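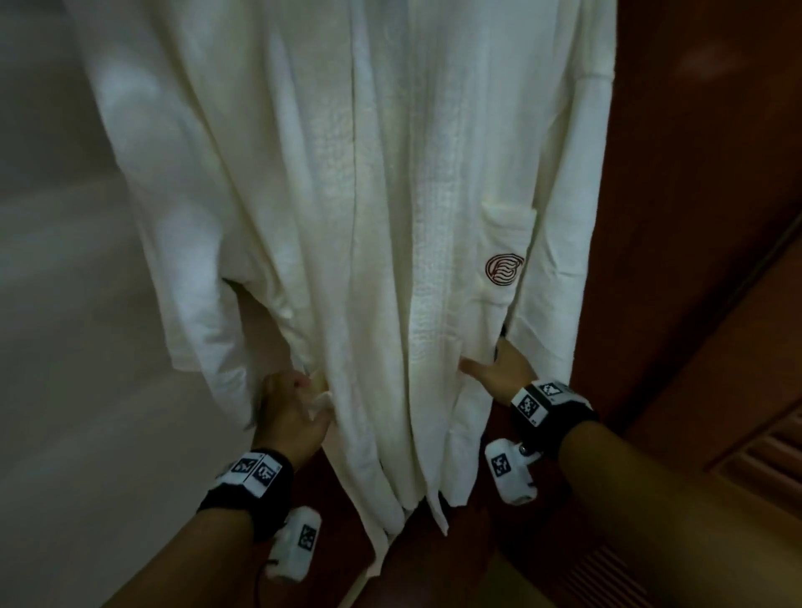

robe day. white terry, red swirl on the pocket, hanging up against the wood

ok so small thread on bathrobes bc I have spent way too much of this week on them

these are for the guest rooms at Irkine. thick ones. the kind you want when you get out of the shower and hate when you have to fold them

first thing, hang it before you do anything else. smooth the front down from the pocket to the hem with flat hands. the hem on terry always wants to curl, give it a tug at both corners

then overlap the front panels so the edges meet in a straight line. if that line is crooked the whole fold is crooked, ask me how I know

sleeves in last!! I did sleeves first for 3 robes and had to redo all of them

pocket logo faces out. Cledwyn Wogan is very firm on this. belt goes rolled in the pocket, not tied, tying leaves a crease

laundry note: no fabric softner. makes them feel nice for about 8 washes then they stop soaking up water. learned that at Kuo with the pool towels

also shake them out hard before the dryer, gets the loops standing up agian

still need to figure out where the spare ones live. linen closet is full of the old blankets. shelf over the Oreck maybe

anyway back to it, more hangers coming in March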